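Workshop notebook - August, Stanodcombe walking leaflet

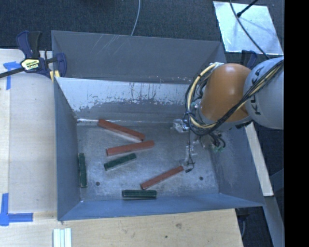 Red and green blocks in the metal bin, arm coming in from the right.

Started just after 9 with a big pot of tea and the whole route spread across the long bench. The plan is still a day out that anybody could manage from the Kunbridge side, with a proper lunch in the middle and a view worth getting puffed for. I walked the first half again yesterday evening (lovely light, heather well out on the tops, hardly a soul about) and I'm changing my mind on a few bits.

The old draft sends people straight up from the Kunbridge car park. It's a slog, and by the second stile you've got your head down and miss everything. I'd much sooner take them along the river to the footbridge and go up through the wood - it adds 2 miles but they're flat ones, and there's a bench at the top of the trees with a view right over to Stanodcombe church. Dogs on leads from the wood gate onwards, please can we put that in bold this time.

Lunch: the Orau tearoom has 3 tables inside and a few more in the yard, so it fills up early. Rang them and they're happy to be in the leaflet. They stop hot food at half past two. Cheese scones very good, soup a bit thin, I had both.

Sorting out the bus. The 70 still goes back to Kunbridge from the green but the stop has moved to the far side, by the phone box, and our map has it outside the school. Needs redrawing before anything goes to print.

Printing - Witkowska have quoted for 886 copies, an odd number but it's what they get out of the paper we've already paid for. Folded in three, matt, no staples. I asked whether the matt stands up to drizzle and they're sending a sample over, which I'll leave in a coat pocket for a week and see.

Still to do:
Walk the second half, Orau to Stanodcombe, and time it with a slow dog
Check the ford after rain, and find out if there's a way round for pushchairs
Ask at the farm about the gate with the tied-up latch
New cover, the autumn one is far too orange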